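Review: Serkik magnetic screwdriver set, 136 bits

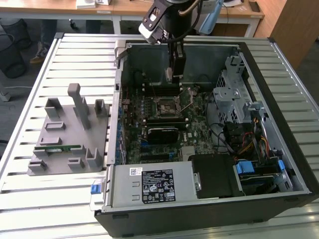 I bought this set in July, after my old screwdriver damaged two screws in one evening. I repair used office computers and sell them to students, so I open a case almost every day. The Serkik is the third set I have owned. The one before was a Trotari, and its handle became loose after one winter.

The bits are hard and fit well. The magnet is strong enough to hold a motherboard screw upside down, and this saves me much time when a screw must go deep behind the power supply. I like also the long extension - it reaches everywhere in a normal tower. The handle is a bit thin for my hand, and after 8 cases on one Wednesday my palm was sore.

What I like less is the box. The numbers beside the bits are very small and gray, and the lid opens by itself if you carry it in a bag. My friend Gerrit Brouwer has the same set and he keeps a rubber band on it.

I wrote to the shop, Mangubat, about the lid. Josefien Van Rooij answered the same day and sent me a new box, but it closes the same way.

Four stars from me. For small phones I would look for something finer.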